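Narnix: corpus de recetas transcritas

Versión de enero. Mantenimiento: Dorota Kaczorowski y Kieran Keane.
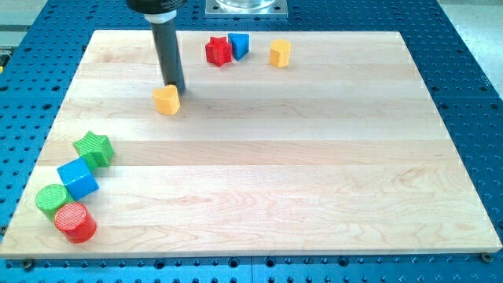
Narnix reúne 2.551 recetas domésticas en español, transcritas a mano desde cuadernos cedidos por particulares. Sustituye a Gurko, que queda sin soporte.

Contenido
recetas.tsv: una receta por línea, UTF-8, separador de tabulación.
medidas.tsv: 27 unidades tradicionales con su equivalencia en gramos o mililitros.
notas.txt: criterios de transcripción.

Campos
id, título, ingredientes, pasos, raciones, cuaderno. El campo raciones queda vacío si el original no las indica — no se infiere.

Transcripción
Se conserva la ortografía original en título y pasos. En ingredientes se normalizan tildes y abreviaturas (cda., cdta., c/s). Las palabras ilegibles se marcan con [?].

Particiones
La partición de prueba contiene 6 cuadernos completos; ninguno aparece en entrenamiento. Las recetas con más de 50 pasos se han dividido y comparten prefijo de id.

Problemas conocidos
"Taza" no tiene un valor único entre cuadernos. El conversor Mutivix aplica siempre el primero de medidas.tsv.
Hay duplicados parciales entre cuadernos de una misma familia, sin depurar.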